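Teaching by Showing: Notes for the Second Practical
Course tutors: Debora Bassi and Ghassan Karam

Welcome back, everyone. Last time we talked a good deal about why anyone would want to show a robot a task in the first place, when you could sit down and write out every move. Now you get to have a go yourselves, steering the arm by remote control in the simulator, and I do hope you enjoy it as much as I did my first time (I was dreadful, so please don't be shy). 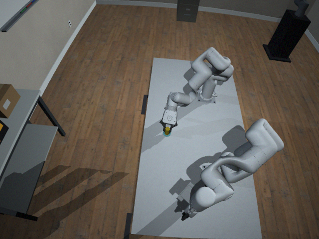 A demonstration is a recording of somebody doing the job, with the arm's joint positions and the gripper's opening saved all the way through. The robot will copy your habits along with your good sense, so it pays to settle on one way of doing things and stick to it. For our task I like to come at the cylinder from overhead, with the fingers pointing down and closing on either side of it, while it stands on its cyan marker. Other approaches are perfectly possible -- Candela Arroyo favours a long sideways sweep and does it beautifully -- but pick one and keep to it for the whole set.

Each of you will record 14 demonstrations. Take your time over the last little stretch before the grasp, where most of us go wrong. The hand controller feels very light, and it is easy to push on further than you meant to.

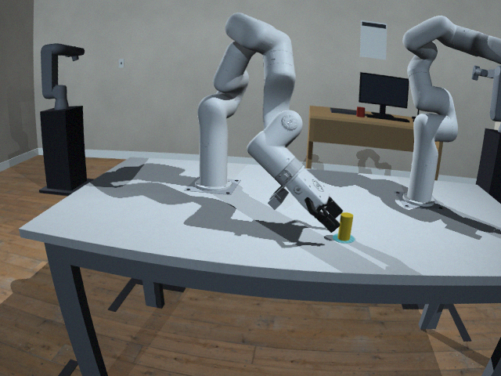

If you feel yourself rushing, let the controller rest for a moment and then carry on. A short pause does no harm, though a long one teaches the robot to dawdle, and we shall trim those out together afterwards.

Please don't throw away the attempts that go badly. Mark them as failed, write a line or two on what happened, and save them in the Prerkport folder with the rest. Dexter Doucet will be using them in the August session on recovery, and a clumsy attempt with a good note beside it is worth a great deal to him.

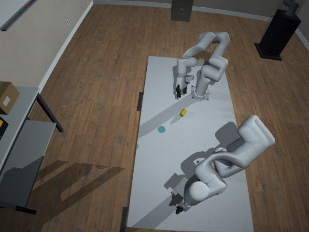
When you come to name your files, use your surname and the attempt number, and keep each recording to 700 steps at most. Anything longer usually wants doing again.

For next time, read chapter 11 of the course reader and bring one question about it, however small it seems to you.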